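Household and Workshop Tips: Preparing Objects for the Student Gripper Project

September
By Rodica Marinescu, Tindstead Technical Club

The following guidance is issued to members of the Tindstead student gripper project and to families who host practice sessions at home. It covers the selection and preparation of everyday objects, the care of the hand-held gripper, and the condition in which a shared table should be left. Members who joined during the summer should read it before their first Sunday session.

Selecting bottles and containers

Clear plastic drink bottles remain the preferred practice object. They are light, inexpensive and available in most households. Members are asked to bring bottles of differing widths and to keep the original cap on each one. A bottle without its cap flexes more at the neck and gives a different result from one that is closed.

Bottles should be rinsed with cool water and left upside down on a rack overnight. Hot water softens thin plastic and may leave the base out of shape, so that the bottle leans when it is set down. Labels may stay on. Where a label has begun to peel, either press it flat with a strip of clear tape or remove it completely. Adhesive left behind by a label can be lifted with a little cooking oil on a paper towel, followed by dish soap.

Glass containers are not accepted at junior sessions. Senior members may use them with the permission of Radu Dobre, who supervises the workshop.

Handling the bottle with the gripper

Approach slowly and close the gripper by degrees. A thin-walled bottle will give way under more pressure than it needs, and a crease in the plastic cannot be removed afterward. If the sides begin to fold, release, turn the bottle a quarter turn and begin again. Hold the tool level and keep the wrist still during the lift. 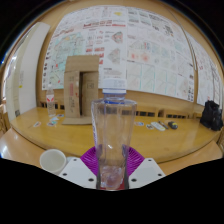
A lift should last long enough for the member to judge whether the bottle is slipping. Set it down on its full base and open the gripper completely before drawing the hand away. Pulling back too early is the most frequent cause of a toppled bottle in our practice log, which stood at 1,208 entries when Emilian Cozma closed it for the last term. The goal for the present term is 3,000.

Any attempt that ends in a drop is to be entered in the log in the same way as a successful one. Members should not repeat an attempt in order to replace a poor result.

Care of the gripper

Wipe the contact surfaces with a barely damp cloth at the end of each session. Sugar from drinks forms a film that attracts dust and changes the grip within a day or two. For ribbed parts, a soft toothbrush and a drop of dish soap are sufficient. Solvents, including nail polish remover, must not be used on printed parts.

Check all screws by hand once a week. A screw that turns freely should be reported to the workshop and not tightened at home, as several of the holes have already been repaired.

Protecting furniture and floors

Host families have asked about marks on polished tables. A folded cotton dish towel under the working area is adequate for bottles and boxes. Cork mats are also suitable, although they shed crumbs that must be brushed away. Spills should be blotted at once and the surface dried in the direction of the grain. Stickers must not be applied to furniture. If one has been, warm it briefly with a hair dryer on the low setting and peel it back at a shallow angle.

Storage

Practice objects are kept in a cardboard carton with the member's name written on the lid. Bottles are to be stored upright and not stacked. Replacement cartons may be requested from Brândușa Manole before the close of any session.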